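The Clirkthorpe Wooden Plate Rack
From the Gamage kitchen range

$22.20 each
Item no. 1170
Usually ships the next working day. Order before noon on Friday if you'd like it to leave us ahead of the weekend.

I have been selling kitchen things for a good long while now, and if you asked me which piece in the shop gets picked up, put down, walked away from and then come back for, it would be this little rack. It holds your everyday plates upright on the counter, in plain wood, and it does that job very nicely indeed!

We first brought in the Clirkthorpe one May, when a regular customer of ours, Naheed Dhanial, wrote to ask whether we had anything for a kitchen with no upper cabinets at all (she had taken hers down to put in a window, and I can't say I blame her). We sent her an early one to try. She kept it, ordered a second for her side plates, and has since talked at least two of her neighbors into the same thing, so we owe her a thank-you and probably a cake.

What it's for

Dinner plates, salad plates, small cutting boards, the lids that never seem to have a home. Plates stand on their edges with a gap between them, so you can take out the one you want without lifting the others off it first. If you are used to a stack in a cupboard, this takes a day or so to get used to and then you'll wonder about the stack. Stoneware, porcelain and enamel are all fine. Very deep pasta bowls are a squeeze, and I would rather tell you that now than have you pay the postage back.

Some people use theirs next to the sink for drying. You can, as long as you put a folded towel underneath and let the wood air out between times, but it was made as a storage rack and that's where it's happiest.

Where to put it

Leave a hand's width on the side you reach from, and don't push it right up against the toaster oven or the stove, as wood doesn't care for that kind of heat day after day. Burgi Nägeli, who packs most of our orders and has the smallest kitchen of any of us, keeps hers at the back of the counter with the mug tree in front, so breakfast for two can be laid out without opening a single door. I've borrowed the idea myself.

Looking after it

Wipe with a damp cloth and dry it straight away. No dishwasher, please, and no soaking. Once or twice a year, when the wood starts to look a bit thirsty, rub in a little food-safe mineral oil with a soft rag, leave it overnight and buff off whatever hasn't gone in. Small scuffs come out with fine sandpaper, going with the grain.

Goes well with

Nalero mug tree, item no. 129. Upright post, short pegs, flat base. Lovely beside the rack if you like your cups out where you can see them.
Idport cutting board, item no. 222. Thin enough to stand in the rack along with the plates.

Delivery and returns

The rack arrives assembled in a plain cardboard box with paper padding, which can all go in your recycling. If it isn't right for your plates, send it back unused within a month and we'll refund the price of the rack. Return postage is yours to pay unless we've sent something damaged, in which case write to us with your order number and we'll sort it out. We've sent out over 2000 of these by now, and most of the questions we get are about plate size, so do measure yours across before you order, and if you're still unsure drop us a line with the measurement and I'll try it against the one in the shop. 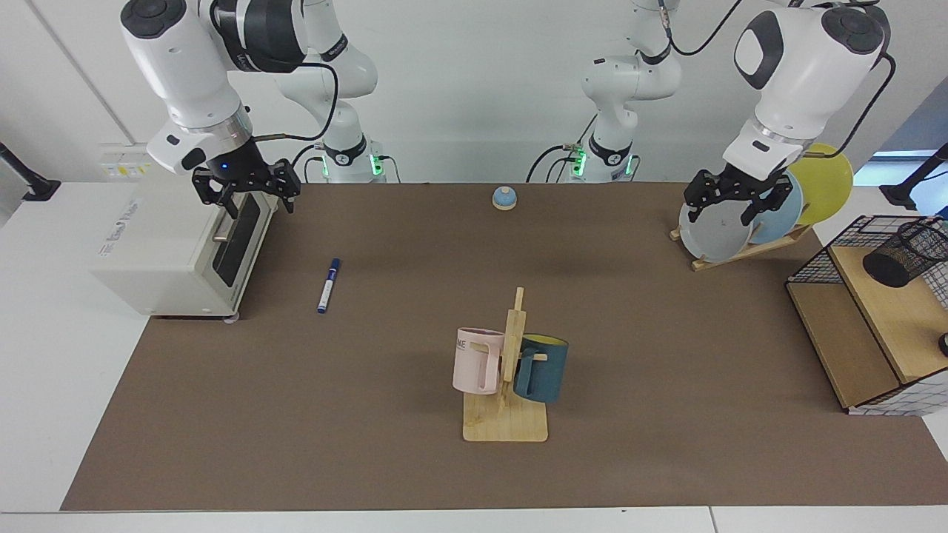 Gift wrapping is available on the rack and the mug tree, either separately or together in one larger box. Just tick the option at checkout and add your message in the notes, and Burgi will write the card out by hand.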